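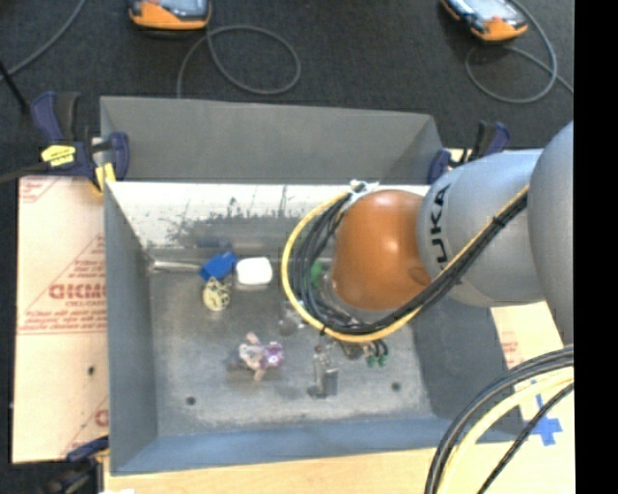 Keeping your temper (and your car) safe on the school run

My neighbour Pui-shan Kao drove a minibus in Priltcombe for 19 years, and most of what I know about staying out of other people's quarrels on the road I picked up from her over cups of tea. I've added a few household habits of my own, so do take what suits you and leave the rest.

Lock the doors as soon as everyone is belted in. Make it part of the routine, like checking for lunch boxes.

If somebody hoots or waves a fist, look straight ahead and let them go by. I know it's hard - I have a terrible urge to explain myself!

If a car seems to be following you, don't drive home. Go somewhere bright and busy, a petrol station or a supermarket entrance, stay inside with the windows up and ring 999 if you feel in danger.

Keep a notepad and a soft pencil in the door pocket, for a passenger to jot down a number plate. Biros always seem to dry up in March, when you've forgotten they're there.

At home, a light on a timer by the drive is a great comfort on dark evenings. Ours stays on until we've got the shopping in, and Kulsoom Baloch over the road has set hers to match, so that end of the lane is nicely lit by teatime.

Leave ten minutes early if you can. I still don't manage it every morning.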